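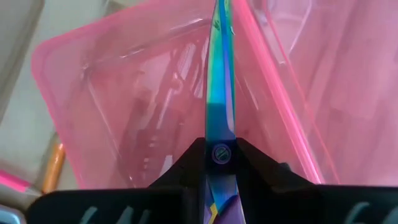 Demonstrating a Pencil Box Task by Remote Control: Bench Tips

These notes cover recording demonstrations on a two-arm bench with leader handles. The task is a common one: put scissors and small stationery into a pencil box, or take them out. They assume the arms are already calibrated and the stop button has been tested.

Before you record

Write the task as one sentence and tape it where the operator can read it. "Put the scissors in the box" is a task. "Tidy the table" is several tasks and should be recorded as several.

Decide what counts as the end. At Parkholm we use: object released, both grippers open, both arms back over their own side. Hold that pose for 2 seconds, then stop the recording.

Check the wrist view with an object in the grip. If the finger pads hide the part you need to aim with, change the grip point and try again.

Gripping scissors

Close the blades first. Open blades change the width of the object during the grip and the fingers slip toward the pivot.

Grip below the pivot screw if the blades must stay clear. Come in square to the flat side. A gripper that arrives at an angle will turn the scissors as it closes, and the policy will learn the turn.

Squeeze the leader handle until the fingers stop, then no further. Extra travel shows up in the log as a command the arm cannot follow.

Working around a clear plastic box

Translucent walls are hard on depth sensors. Do not rely on the depth picture to judge the rim. Use the side camera for height and the wrist camera for the last bit of sideways travel.

Lower thin objects at a slant, one end first, and let the other end down inside the wall. 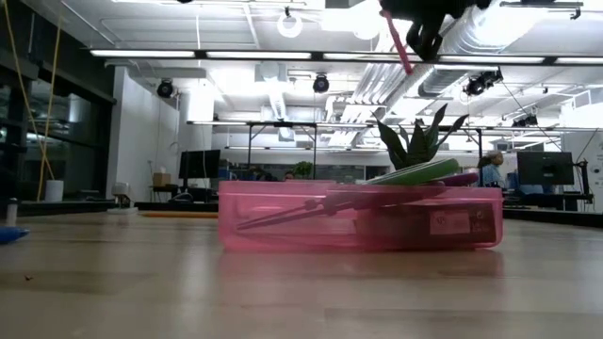 Side view at table height: scissors lying diagonally in the box, gripper above with a pink stick.

Leave some clutter on the table. A plant or a calculator near the box is useful, provided it moves between sets. If it stays in one spot for the whole session, the policy may treat it as a landmark. Mairéad Buckley keeps a tray of spare items at our bench and swaps a few after every set.

Using both arms

Give each arm a job before you start. One steadies the box or waits, the other carries. Switching jobs halfway through is fine if the task calls for it, but do it the same way in every recording.

Keep the waiting arm open and still. Small hand tremors on the idle handle are recorded along with everything else.

Slow down when the arms share the middle of the table.
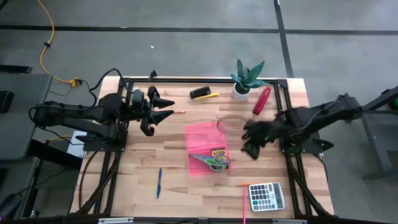

A fast swing toward the center blurs the fingers in the video, and those images carry little that the training can use. If an operator keeps rushing, lower the speed limit on the leader side by a step and leave it there for the rest of the session.

How many, and which to keep

Record in sets of 60 and take a break between sets. Our first usable policy on this task came from 2000 recordings, with 3 operators sharing the work.

Keep a recording with a fumble if the operator recovered cleanly. Delete it if a hand entered the work area, if the box was knocked out of reach, or if the operator stopped to think for a long stretch with the arm in the air.

Label the discards before you leave the bench. By Friday the reasons will be forgotten.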